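Robot Learning Methods
Unit 6 handout: Gathering demonstrations with hand-held grippers
June. Prepared by the course staff, Rastmont Robotics Teaching Lab

6.1 Scope

This unit covers demonstrations recorded by a person holding the gripper, with no arm attached. Teleoperation was treated in Unit 5. The working task for the unit is clearing a table of discarded packaging into a bin. It looks simple and is a good source of failure cases for a learned policy, as wrappers and bags have no fixed shape and the same object rarely presents the same grasp twice.

6.2 What one example contains

An example (we also write "episode") is one continuous recording from the start pose to the release of the last item. It holds the wrist camera video, the gripper pose over time, the jaw opening over time, and a short task label. With two grippers there are two of each stream, and the streams must share a clock. If the offset between left and right exceeds one video step, the episode is rejected before anyone looks at it.

The policy is trained to predict the next short stretch of relative gripper motion and jaw opening from recent video. Absolute room position is dropped. An episode collected at one table can then be used at another, provided the tracking held up.

6.3 The Sustcombe set

The set used in Problem 6 was collected in furnished homes. It has 349 raw episodes. After the clock check and the tracking check, 128 two-handed episodes remain for the main split, and 97 one-handed episodes are kept separately for the comparison in part (c). The rest are not distributed. Do not merge the two splits; the label format differs.

Episodes longer than 3000 video steps were cut at collection time. An operator who reached the limit had usually dropped something and gone looking for it.

6.4 Collection protocol

Before recording, wipe the lens and close both jaws fully once, so that the zero of the opening signal can be found later. Start with both grippers in view of each other.

During recording, move at a pace the tracker can follow. Pauses at the grasp are acceptable; pauses in free space teach the policy to pause. Never touch an item with a bare hand. If an item slips, pick it up again with the gripper and continue, and mark the episode "recovery". Recovery episodes are wanted.

Between episodes, change the layout. Move the bin, turn the boxes, crush or flatten the soft items differently. Varying the room matters more than varying the operator (see the Coste notes, section 2).

6.5 Grasps on soft packaging

Film and foil collapse under the pads. The jaw opening at contact is therefore a poor signal of whether the item is held, and a closed jaw may have a thin wrapper in it or nothing.
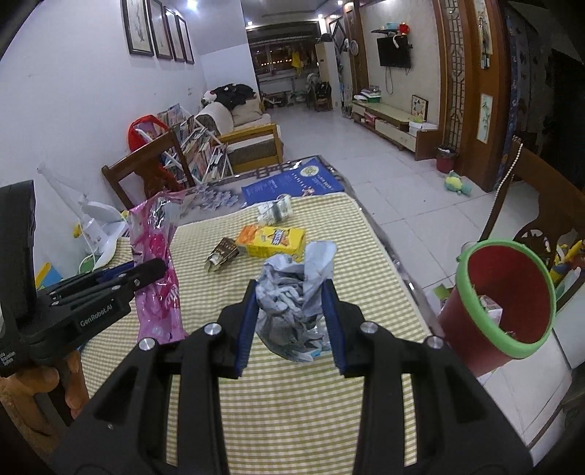 For this reason the held/not held label is assigned by a reviewer from the video, one label per jaw, and is never computed from the opening alone. The reviewer marks the first step at which the item moves with the pads. Where the other gripper hides the contact, the label is "unclear" and that stretch is masked in the loss.

Long bags need a second rule. A bag may be pinned against a jaw without being between the pads. Contact of this kind counts as not held.

6.6 For the problem session

Bring the output of the clock check for the main split. Part (b) asks for the share of masked steps per episode; report the median, and list the five worst episodes with a one-line cause for each. Part (c) may be done in pairs.

Related handouts
Unit 5: Teleoperation and its delays
Unit 7: Training on mixed one- and two-handed data
Coste notes: Variation in home settings
Drakau loader: install and file layout

Contact: Rastmont Robotics Teaching Lab, course office | Copyright Rastmont Robotics Teaching Lab | Back to top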